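Fabric strap

From the Rodemby Household Encyclopedia
Last revised October 22, 2024

A fabric strap is a long, narrow, flexible strip of textile used to hold, carry, hang, tighten or bundle something else. It is found on bags, jackets, tents, life vests, luggage, pet gear and a great many objects whose owners have never worked out what the strap is for. It should not be confused with a ribbon, which is decorative, or a belt, which is a strap that has been given a job title.

Contents
1 Terminology
2 Materials and weave
3 Attachment
4 Color
5 Common types
6 Care and storage
7 Regional manufacture
8 See also

Terminology

The woven material a strap is cut from is generally called webbing when it is thick and tape when it is thin. The point at which one becomes the other is a matter of local custom and occasional ill feeling. A strap fixed at both ends is a loop. A strap fixed at one end is usually called a tail or a pull tab, depending on whether the maker meant for it to be pulled. The loose length left over after a buckle has been tightened is known in the trade as excess, and among hikers by several other names.

Materials and weave

Early straps were made of leather, hemp or cotton. Cotton is pleasant to the touch and easy to sew, but it soaks up water and holds on to it. Most modern straps are nylon or polyester. Nylon stretches a little under load, which helps in a tow line and is a nuisance in a roof rack. Polyester stretches less and stands up better to sunlight. Polypropylene is the cheapest of the three and floats, a quality often mentioned on the packaging of products that will never leave the garage.

Flat webbing is woven in a single layer. Tubular webbing is woven as a hollow sleeve and then flattened, so it is softer and ties a better knot. Herringbone patterns lie smoother against the skin than a plain weave and cost more, and most people who own one have not noticed it.

Attachment

A strap is only as good as the place where it meets the cloth. The usual method is a sewn rectangle with an X across it, called a box stitch. Lighter straps are held with a bar tack, a short and very dense row of zigzag stitches. Where the fabric underneath is thin, a patch of heavier material should go behind it. Makers who skip this patch produce a strap that outlives the bag it came with, and such straps can be found in kitchen drawers all over the country.

Cut ends of synthetic webbing will fray unless they are sealed with heat or folded under and stitched. The folded end is neater. The melted end is faster and leaves a hard little edge that finds the wrist of anyone reaching into the bag.

Color

Straps on outdoor goods are often made in a bright color, with orange a longstanding favorite. The practical argument is that a bright strap can be found in tall grass, in poor light or at the bottom of a dark closet. The commercial argument is that orange looks very good against blue. Both arguments are made in catalogs, seldom on the same page.

Color is sometimes used as a code. On some tents the bright strap marks the corner that has to be staked first. The system works well for those who read the instructions and gives everyone else a cheerful tent facing the wrong way.

Common types

Shoulder strap. Carries a bag from the shoulder, from which it slides.

Haul loop. A short loop at the top of a pack, meant for lifting it and for hanging it on a hook. It is also what the pack gets dragged by.

Compression strap. Squeezes a full bag into a smaller shape. Users tend to take the space gained as an invitation.

Pull tab. A small strap sewn to a zipper, flap or lid. It is the part most often missed once it has come off.

Luggage strap. Wraps around a suitcase to keep it shut and to set it apart from others of its kind, including those with the same strap.

Care and storage

Most synthetic straps can be washed by hand in cool water with mild soap and hung up out of the sun. Bleach weakens nylon and should be avoided. A strap that has gone stiff, fuzzy or pale should no longer be trusted with anything heavy, though it may be kept for years on the grounds that it could come in handy.

Loose straps should be rolled flat and held with a band. Left to themselves in a drawer they form a single object.

Regional manufacture

The town of Gruvmont supported two webbing mills. Farkas, the older, wove cotton halter tape for farms and later moved into bag straps, selling them in rolls of 100 yards. Valteck opened across the river with synthetic webbing rated at 2,000 pounds and advertised this fact on the side of its building. Farkas brought out a strap rated at 3,000 pounds the following November. Both were bought mainly for tying down tarps. The rivalry ended when the mills merged, and the combined firm now makes shoelaces.

See also

Buckle
Drawstring
Tarp
Things kept in drawers

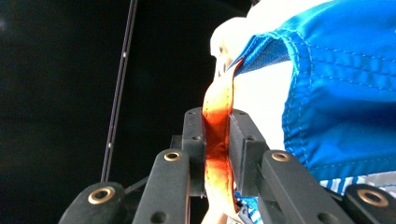
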